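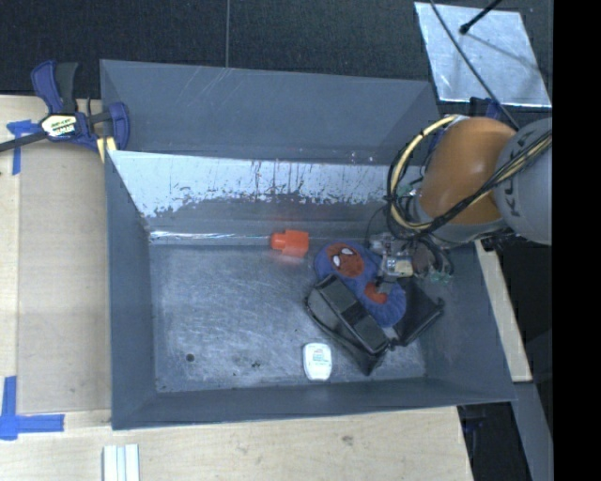
Flellitz Play Mat and Toy Sack
Product code 401
Made by Ukside

A round cotton mat that opens flat for playing on and pulls up into a sack when it's time to clear the floor. We have been making the Flellitz for long enough to have strong feelings about cord, and we still get a small thrill when one comes off the table finished and the gathers fall evenly all the way round.

Lay it out, tip the toys on, play. When you've had enough, push anything that has wandered back towards the middle, take hold of both cord ends and pull. The edge closes up, the sides rise, and you've got a fat soft bag with everything in it. Building bricks, wooden train track, farm animals, cars, dolls' shoes, the odd crust. It all comes up together!

Size and weight of cloth

The mat measures 94 cm across when it's flat. We tried bigger ones and they looked marvellous on the floor, but a full one was a real struggle to lift and there was a lot of loose cloth flopping about at the top. At 94 cm there's room for two children to sit at the edge with the toys between them, and the closed sack will go on a low shelf or in the bottom of a wardrobe.

The outer layer is 300 gsm cotton canvas. It's a good solid cloth, stiff when new (stiffer than some people expect, so don't be put off when you first unfold it) and it relaxes beautifully after a few washes. The inner layer is a lighter cotton twill with a close, smooth weave, so small pieces slide towards the middle instead of catching. We chose the twill after trying brushed cotton, which felt lovely and held on to every crumb and dog hair in the house.

The two layers are stitched together round the edge and again in a ring part of the way in. That second ring stops the lining from ballooning up when the sack is emptied, and it makes the whole mat lie flatter.

The cord

We're very fond of the cord. It's a soft braided cotton, thick enough to grip properly and smooth enough to run through the channel without bunching up in one spot. There are two lengths of it, one coming out on each side, so you pull in opposite directions and the top closes evenly. If you've ever fought with a single-cord bag that shuts on one side and gapes on the other, you'll notice the difference straight away.

Each end is finished with a Gutorora toggle. The toggle is turned beech, left plain, with a groove that holds the cord in place once the sack is closed. Press the cord into the groove and it stays put; lift it out and the mat drops open.

Please keep cords away from babies and from any child young enough to get tangled in them. The Flellitz is meant to be opened and closed by a grown-up or an older child, and hung or stored with the cord ends tucked inside.

Colours

There are six, and the lining is the same pale oat shade in all of them, which makes little pieces much easier to spot.

Slate: a dark blue-grey, our best seller from the start
Moss: soft green with a bit of yellow in it
Brick: warm and earthy, fades gently with washing
Mustard: bright when new, a real cheerful thing to have on the floor
Oat: the same inside and out
Plum: deep and slightly brown in evening light

The cloth is dyed in batches and there can be a slight shift between one batch and the next. If you're buying two and want them to match exactly, order them together and we'll cut them from the same roll.

Pockets

There are pockets on the outside, stitched into the canvas so that they face outwards when the sack is closed. People put all sorts in them. Instruction leaflets, spare batteries, the little bag of leftover bits that comes with a building set, a pack of cards. They lie underneath when the mat is open, so take out anything hard or lumpy first or somebody will end up sitting on it.

We leave the pocket tops open. An early version had press studs and they dug into the floorboards.

What it's good for

Mixed toys are where it shines. If your household has one big jumble of plastic blocks, soft figures, cars and half a tea set, the Flellitz is exactly right. Everything goes in, everything comes out, and children can find what they want by spreading it all over the mat with both hands, which is half the fun anyway.

It's great with building bricks too. The smooth lining lets you sweep them about, and the raised edge (a narrow roll of wadding under the channel) keeps most of them from skating off across the room.

It also works very well for things that have nothing to do with children. We've had lovely messages from people using theirs for knitting wool, for dog toys, for potting up seedlings on the kitchen table, and for hauling hedge clippings down the garden. Do brush it off well before it goes back to being a toy mat!

It's less suited to jigsaws, to anything with wet paint on it, and to delicate models that you want to keep in one piece. Long items such as toy swords and fishing nets will poke out of the top and stop it closing.

The Mutiso

If the full-sized mat sounds like too much, have a look at the Mutiso. It's the small version, in the same canvas and with the same cord, and it's the one we pack for trains, cafés and visits to grandparents. A single toggle, no pockets, and it rolls up small enough to go in a coat pocket when empty. It holds a modest handful of figures and cars, or a decent helping of crayons.

Plenty of people have both, with the Flellitz living in the sitting room and the Mutiso by the front door. The smaller one fits inside the bigger one quite happily.

Washing and looking after it

Shake it out first. Take it outside if you can, hold it by the edge and give it a proper flap.

Slide the toggles off before washing. Beech doesn't enjoy a long soak and will go rough and furry. The cord can stay in.

Wash on a cool cycle with ordinary powder or liquid. Skip the fabric softener, as it leaves the lining slightly tacky and pieces won't slide so well. Pull the mat back into a circle while it's damp and dry it flat or over a line. It can be ironed on the canvas side if you like things crisp. We don't bother at home.

The canvas is washed before we cut it, so most of the shrinking has been done by the time it reaches you. Expect it to draw in very slightly the first time, mainly along the edge.

For felt-tip, dab with washing-up liquid and warm water before the wash. For modelling clay, let it go hard, crack it off, and brush up what's left. Grease comes out best if you get to it the same day.

While the mat's in the wash, you might like to give the toys a clean as well. Hard plastic bricks are fine in a bowl of warm soapy water with an old toothbrush for the corners, then spread out on a towel. Check the label on anything soft before it goes in the machine. Leave things to dry right through before you close them up in the sack, or they'll smell like a swimming bag.

Hanging it up

There's a loop of doubled canvas stitched into the edge, strong enough to hang a well-filled sack from a hook. Use a solid hook, screwed into something that can take a load, and hang it low enough for the toys to be reached without climbing. We don't supply hooks, as every wall wants a different fixing.

If you're hanging it on the back of a door, try opening the door fully first with the sack in place. A full Flellitz is quite round.

Repairs and spare parts

We sell spare cord by the pair, cut to length with the ends bound, and spare Gutorora toggles singly. Threading a new cord is easy with a large safety pin. Tie the new cord to the old one before you pull it out and it's easier still.

If a seam goes, send the mat back and we'll restitch it. We'd much sooner mend one than see it thrown away, and it's a pleasure to see how the colours have softened. Please wash it first. Small tears in the canvas can be patched too, and we keep offcuts of all the current colours for the purpose. You can ask for a contrasting patch if you'd like one (Mustard on Slate looks terrific).

What's in the parcel

One Flellitz mat in your chosen colour, cord already threaded
Gutorora toggles, fitted
A folded care sheet
A length of matching thread wound on card

It comes folded in paper, so there will be creases. They drop out after a day or so on the floor with toys on top.

Details at a glance

Code: 401
Width, open: 94 cm
Outer: 300 gsm cotton canvas
Lining: cotton twill, oat
Cord: braided cotton, two lengths
Toggles: turned beech, unvarnished
Colours: six
Washable: yes, toggles removed
Small version: Mutiso, sold separately

Page last updated 3/21/20. Plum is out of stock until the next roll of canvas has been dyed; the other colours are ready to send.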